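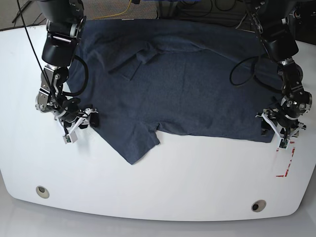 Gripper overload during T-shirt folding: fault report and changes made

Second-year group project, Robotics and Automation

1. Background

Our project was to get a two-arm robot to fold a short-sleeved T-shirt laid out on a table. The arms were already in the lab when we started. Our part was the folding program, the testing and the safety paperwork. The code was built on Plirnley, the motion software the department uses for all its small arms, and the test logs were kept in Trirkari so the whole group could see them.

The planned fold had four steps: flatten, sleeves in, sides in, bottom up to the collar. By the end of the spring term the first two steps were working well enough to run as a batch. This report covers a fault that happened in June during the flattening step, what we found when we looked into it, and what we changed. The folding results are in the main project report and are only mentioned where they matter.

Left and right in this report always mean the robot's left and right. This caused confusion in our early notes, as we usually stood facing the robot and wrote down the side we saw.

2. What happened

We were running a long batch of flattening trials. In each trial the shirt was dropped on the table in a rumpled state, the two grippers each took hold of an edge, lifted slightly, and moved apart until the fabric was tight. The program then opened both grippers and backed the arms away.

At 3.40 in the afternoon, on trial 656, the left gripper closed on the shirt and did not open at the end of the pull. The right gripper opened as normal. The left arm then started its move back to the rest position while still holding the fabric, and dragged the shirt with it. The shirt caught on the cable loop of that arm and pulled it tight. The arm carried on for 2 seconds after that before the wrist joint reported an overload and stopped.

The right arm did not stop. It completed its own move and waited for the next trial. One of us pressed the emergency stop at this point. Power was cut to both arms and the left arm sagged on to the table, still holding the shirt.

Nobody was hurt. One person had a hand on the table edge at the time, reaching for the shirt to straighten it, and was closer to the arm than the risk assessment allowed.

3. Damage

The connector at the wrist end of the left cable had been pulled partly out of its socket and one pin was bent. One of the white gripper fingers had a crack near its base. The shirt had a small hole at the hem. The joints themselves were tested the next morning and moved freely.

A replacement cable came from Mokoena, who supply the lab with spares. The finger was reprinted in the workshop. We lost 8 working days in total, most of them waiting for the cable.

4. Finding the cause

Our first idea was that the gripper motor had failed. We tested it on its own with no fabric and it opened and closed 250 times without a problem, so we ruled that out.

The second idea was that the fabric had jammed in the finger. We tried this by hand, pushing a fold of the shirt as far into the gripper as it would go and giving the open command. It opened every time, although once it was slow.

The log gave us the answer. The open command for the left gripper had been sent, but there was no reply from the gripper. In the trials before the fault there were several late replies from the left side and none from the right. When we wiggled the old cable at the wrist, the connection dropped out in some positions. Our conclusion is that the cable was already failing before the shirt pulled on it. Each flattening trial bends the cable at the same place, and we had fitted it with a loop that was too short on that side.

That explains why the gripper stayed shut. It does not explain why the arm moved off, and this was our own mistake. The program sent the open command, waited half a second and then started the next move. It never checked that the gripper had opened. We had written a check early on and then taken it out to make the trials run faster – none of us wrote this down, and we only found it by comparing old versions of the code.

5. Changes made

The program now reads the gripper position after every open command. If the gripper has not opened, the arm holds still and the program stops with a message on screen.

A fault on one arm now stops both.

The overload limit on the wrist joints was lowered. We had to raise it again slightly, as the first value tripped during normal pulls on a heavier shirt.

Both cables were refitted with more slack and are checked by hand before each session. The check is on the sheet by the emergency stop.

Nobody reaches over the table during a batch. If the shirt needs straightening, the batch is paused first and the person at the keyboard says so out loud.

6. Results after the changes

The new check adds a short delay to each trial, which we decided to accept. It has stopped the program twice so far. Both times the gripper was partly open with fabric bunched behind the finger, and both times the arm stayed where it was. We have had no more late replies from the left side with the new cable.

We did not get as far as testing what happens if the cable fails during the pull itself, with both grippers holding the shirt. The arms would stop, but the fabric would be under tension and somebody would have to release it. The present method is to press the emergency stop and support the arm by hand as it drops, and we don't think it is good enough. A brake or a slow power-down would be better. The next group should look at this before they start on the sides-in step.

7. What we would do differently

We should have read the logs as we went along. The late replies were there for anyone to see, but we only opened the logs when a trial failed. We should also have kept a list of every change to the program, including the ones that seemed too small to matter. The risk assessment was written before the arms had moved at all and was not looked at again until after the fault. It has now been rewritten.

More student reports
Sorting mixed screws with a single camera
Merby line-following buggy: final report
Why our conveyor kept stopping: a sensor wiring fault
Measuring backlash in low-cost joints
Folding a T-shirt with two arms: main project report

This site uses cookies to remember your settings and count visits. Accept all | Essential only | Read our cookie policy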